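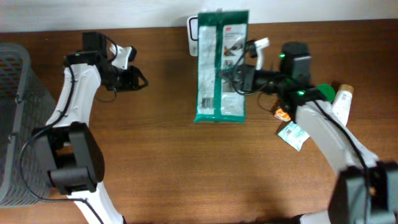
Slow demonstrations make better robots

Most people who teach a robot by remote control are told to keep up the pace. More runs per hour means more data, and a big number looks good in a report. I think this is a mistake.

I spent January running the arms at Drescombe, mostly picking up packaged goods and putting them in a basket. We recorded 1572 runs. The target was 2000, and I'm glad we missed it.

The fast runs were the bad ones. When I hurried, I grabbed pouches by whatever part was closest and let them swing. A bottle on its side I would nudge until it happened to land between the fingers. I got away with it because I could see what was going wrong and fix it. The robot copied the nudging and had no idea what it was for.

Kalliopi Kos went through our recordings and threw out every run with a lucky grab in it. Then she had Hrvoje Mujić and me redo the bottles at half speed, 20 runs each. The next version stopped shoving things across the table.

Some will say a large enough pile of data evens all this out. Maybe it does for a company that can pay for the pile. We had two operators and one table. I would pay operators by the hour, drop the daily quota, and let them delete their own bad runs before anyone else sees them.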